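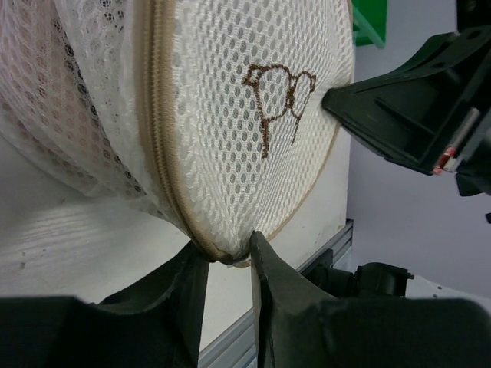 *One of our white mesh laundry bags, with its beige zip and a little animal stitched in brown on the round end.*

We are looking for two part-time laundry and linen assistants to join us at Driso, starting in October. If you are the sort of person who turns socks the right way out before they go in the wash, and feels a bit better about the day once a pile of towels has been folded, please do read on. I'm afraid this is quite a long advert, but we would sooner tell you properly what the work is like than have you find out on your first morning.

**Who we are**

Driso is a small laundry service with its workroom on the ground floor of Slaoui House. We wash, dry, mend and return personal clothing for people who can't easily manage it at home, and we have 132 households on our books at the moment. Some have been with us from the very beginning and will want to know all about you. Others simply leave the bag in the porch, and that's quite all right too.

Every household has its own set of zipped mesh bags, and the bags are really the heart of how we work. Clothes go in at the customer's house, stay in the same bag through the wash, and come out again on our sorting table, so one person's cardigan never ends up in another person's drawer. The mesh is fine, with small holes, and it looks after buttons, straps and delicate knits very well as long as the zip is closed all the way. We do go on about zips rather a lot here, and you will too after a week with us!

**What you would be doing**

- Checking bags in, reading the customer's note and looking through pockets
- Sorting by colour and temperature, and setting aside anything marked for hand washing
- Loading and emptying the machines, and hanging up whatever shouldn't be tumbled
- Ironing, folding and packing, with a tidy list tucked in on top
- Looking over the empty bags for snagged mesh, loose binding or a zip that has begun to stick
- Small repairs such as buttons, hems and the odd bit of elastic

You would be on your feet for much of the shift, although there are stools at the mending bench and we stop for tea in the middle of the morning without fail. Full bags can be heavier than they look, and there is a trolley for moving them about. Please use it, however strong you are.

**Hours and pay**

Each post is for 25 hours a week, worked as morning shifts with a start at 8 o'clock. We can be flexible about the school run if you tell us early on. Pay is by the hour and depends on experience, and we will give you the exact rate when we first speak to you, before you go to the trouble of coming in. Holiday is paid, and so is your training.

**Who we hope to hear from**

You don't need to have worked in a laundry before. We can teach you the machines and the Mamex booking sheets in a few days, and there will be somebody beside you while you learn. A careful eye matters a good deal more to us, along with a kind manner on the telephone. If you can sew a little, lovely. If you can't but would like to, there is plenty of practice to be had.

**How to apply**

Write us a letter or an email telling us a bit about yourself, any work you have done (paid or not, at home or elsewhere) and which mornings suit you. A CV is welcome but you needn't make one specially. Letters can be handed in at the Slaoui House desk, or left at our collection point in Flukness if that is nearer for you. Please mark them "Laundry assistant".

We reply to everybody who writes, and you are very welcome to come and see the workroom before you decide.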